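Cadside Polling Booth, Two-Place
Product no. 1685

Home > Election equipment > Booths and screens

The Cadside is a standing booth for two voters, side by side, with a high divider between them. It is made for town council elections, party selection meetings and student ballots, where the room must become a polling place in the morning and be a normal room again in the evening.

The frame is aluminum tube and the panels are corrugated plastic in light gray. The writing shelf is deep enough for a large ballot paper to lie flat, also when there are many candidates and the paper is long. Each place has a small hole for the pencil cord. The cord is included, the pencil is not.

Specifications
Height, open: 1628 mm
Weight: 17 kg with carry bag
Places: two
Shelf: fixed height (lower shelf for wheelchair users is sold separately, please see Accessories)
Color: light gray, other colors from ten booths
Price: $67 per day for rental, purchase on request

How to set it up
Put the folded booth on its back and pull the legs until you hear the click. Stand it up, and only then open the side panels. The shelf goes in last. One person can do it, but the first time it is more comfortable with two. Please do not use tape on the panels. For the candidate list there is a clear pocket on the inside of each panel.
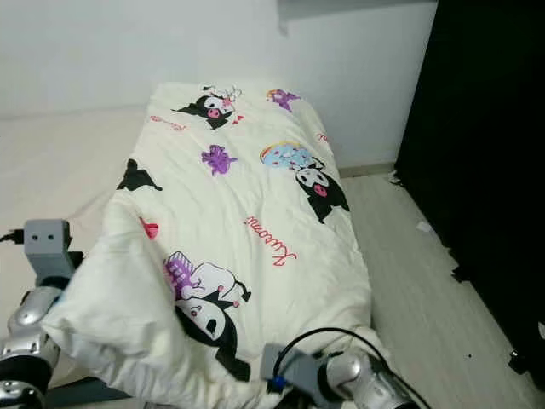
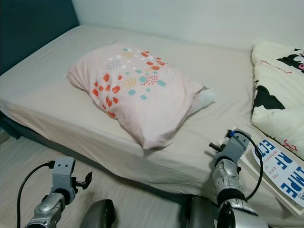
Livwood, January

We have now changed the hinge on the side panel. In the older booths the pin could come out when the panel was opened too quickly, and we thank Aroha Ngata, returning officer in Fomanmont, who sent us three of these pins in an envelope with a very polite letter. Booths with the new hinge have a green dot under the shelf. If your booth has no dot, write to us with the number from the frame and we will send the part without cost — the change needs a normal screwdriver and a little patience.

For the spring elections, booths should be reserved by the end of February. Small orders from clubs and associations are welcome, and we do not ask for a minimum number.

Accessories
Low shelf for wheelchair users
Clip lamp, battery
Menzies ballot box with two locks and numbered seals
Spare pencil cords, pack of ten
Carry bag with shoulder strap

Delivery and return
Rented booths are delivered the day before the vote and collected the day after. Please wipe the shelves with a damp cloth and fold the booths with the pockets empty. Candidate lists which are left inside will be destroyed, we cannot send them back.

Contact
Orders and rental: Thulani Maluleke
Spare parts and repair: Palesa Motaung
The office is open until 4:30 p.m. On election days the repair telephone is answered until the polls close.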